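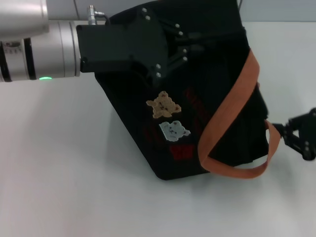
About us

The Tudinlow Robotics Club is a student club that meets in the old textiles room at the far end of the technology block. We teach robot arms to do small household jobs with soft things: bags, towels, straps, sleeves, pillowcases. We have been going for 3 years and have 16 members at present, from the second year of the school up to the sixth form. Two teachers from the technology department are always in the room when the arms are on.

Most school robotics is done on wheels. We did that as well in our first year and enjoyed it, and the line-following cars are still in the cupboard for open evening. The club moved over to arms when the school was able to buy a pair second-hand, and since then nearly all our time has gone on two-handed work.

Share this page (2)

What we work on

Our main project is called Stivar. It covers everything to do with handling bags. The jobs are ones that people do without thinking: hold a bag open, lift it by the strap, turn it so the front faces you, put something in, put it down again without it falling over. For a pair of arms each of these is a separate task and has to be learned separately.

A fabric bag is harder than a box because it changes shape when you touch it. If one gripper takes hold of the rim and the other takes hold of the strap, then moving either of them moves the whole bag, and the creases end up somewhere new each time. A program that says 'go to this point and close' works once and then fails. Members who join expecting to type in positions usually find this out in their first fortnight.

What we do is guide the arms by hand through the job, many times over, and record how they moved and what the cameras saw. The recordings are then used to train a model that tries the job by itself. We call one recording a run. The longest set we have made for a single task is 166 runs, which took most of a term of lunchtimes, and a good number of those had to be thrown out. Usually the reason was dull. Somebody had started recording before the bag was in place, or the strap had been left in the same position every time so that the model only ever learned that one.

We use ordinary bags that members bring from home or find in charity shops. Plain dark ones are the most difficult. On black fabric the cameras have trouble telling a fold from an edge, and a black gripper in front of a black bag is worse again. A strap in a different colour helps a great deal, as does any patch or badge on the front, as it gives the system something to find when it needs to work out which way round the bag is. We keep a shelf of them sorted by how hard they are, with the easy ones at the left.

The second project, Langat, is smaller and is run by the younger members. It is about folding flannels and tea towels in half and in half again. Langat was meant to last one term as a warm-up and is now in its second year. The corners are still the problem.

How a session runs

We meet after school from 3.45 and finish by 5.15, with the room also open at lunchtime for recording. Members work in groups of three or four. One person guides the arms, one sets out the bag or cloth between runs, and one keeps the log. If there is a fourth, they watch and have a hand near the stop button. The jobs swap over every twenty minutes so that everyone gets a turn on the arms and nobody has to write the log all evening.

The log is on paper. We tried a spreadsheet and people stopped filling it in. Each line has the run number, the starting position of the object, whether the run was kept, and a short note. Some of the notes are more useful than others. 'Strap slipped' is a good note. 'Bad' is not, and we ask people to go back and say what was bad about it.

In the last ten minutes the tables are cleared and wiped, the cables are checked and the arms are put back in their rest position before the power goes off. Bags go back on the shelf empty.

Rules in the room

Long hair is tied back and lanyards come off. Nobody reaches between the arms while they are powered, even to straighten a strap. If something needs straightening, the person on the arms says 'holding', takes their hands off the controls, and waits until the other person says 'clear'. This is slow and new members find it a bit silly. We do it every time.

Food and drink stay in the corridor. Phones can be used for filming if everyone at the table agrees.

The Pumetti Shield

Each summer we enter the Pumetti Shield, a one-day competition for schools and colleges that work with robot arms. Teams are given a set of household tasks a few weeks beforehand and a further one on the morning. Marks are given for finishing the task, for how gently the object is handled, and for a written notebook that explains how the system was trained. There are no marks for speed, although there is a time limit.

In our first attempt we did not finish either of the bag tasks. The arm took hold of the rim well enough but let go as soon as the other arm pulled on the strap. Last year we finished one of the two and were placed in the middle of the table overall, with a high mark for the notebook. The judges' comment was that our log was honest about what had gone wrong, so we have kept writing it in the same way.

This year's task list includes holding a bag steady with one gripper while the other moves the strap clear of the opening. It is close to what we have already been practising for Stivar, and most of this term's recording has gone into it. The morning task can't be prepared for. We have been practising with objects taken out of a box at random, which has included a swimming hat and half a roll of bubble wrap.

What members learn

Members learn to use the arms safely and to keep proper records. They learn some Python, mainly for sorting and checking the recordings, and the older ones learn how to train a model and how to test it fairly. Testing fairly takes longer to teach than the coding. It is tempting to put the bag down exactly where the arms like it, and everyone does this at first without meaning to. We now draw the starting positions from an envelope.

There is also a good deal of ordinary practical work: crimping, labelling cables, tightening screws on the grippers, printing brackets, sewing. Straps that have been pulled about by a machine for a term need restitching, and as we are in the old textiles room there are sewing machines to do it on. Several members had not used one before.

The club doesn't lead to a qualification. Sixth formers can use their work on Stivar for an extended project if they ask their tutor first, and a few have done so.

Joining

The club is open to anyone from the second year upwards. You don't need to have done any coding and you don't need to be taking technology or computing. We ask new members to come to 2 sessions before they decide, as the first one is mostly rules and the second is a better picture of what we do.

New members start in September and January. If there are more people than places we keep a waiting list in the order that names come in. There is no charge for the club itself. Competition travel is paid for by the school – parents are asked only for a packed lunch and a signed form.

We are sometimes asked whether pupils from other schools can come. At the moment they can't, because of the number of staff needed in the room, but we are happy to have visiting groups for a single afternoon if it is arranged ahead of time.

Things we could use

We are always glad of old bags. Fabric ones with one or two straps are the most useful, in any colour, and they don't have to be in good condition as long as they are clean and the zip, if there is one, has not gone. Please no rucksacks with frames and no plastic carriers, as we have plenty. Tea towels are welcome too. They can be left at reception marked 'Stivar' for bags or 'Langat' for towels, and will find their way to us.

Parents or former pupils who know about cameras or lighting would also be very welcome to come in for an evening. The room has windows down one side and the afternoon sun moves across the tables, so a set recorded in October does not match one recorded in June. We have put up blinds, and this has helped – though not as much as we had hoped.

Getting in touch

Pupils can speak to any member or come to the textiles room at lunchtime. Parents and visitors should contact the school office and ask for the robotics club. We reply in term time only.

Last updated: July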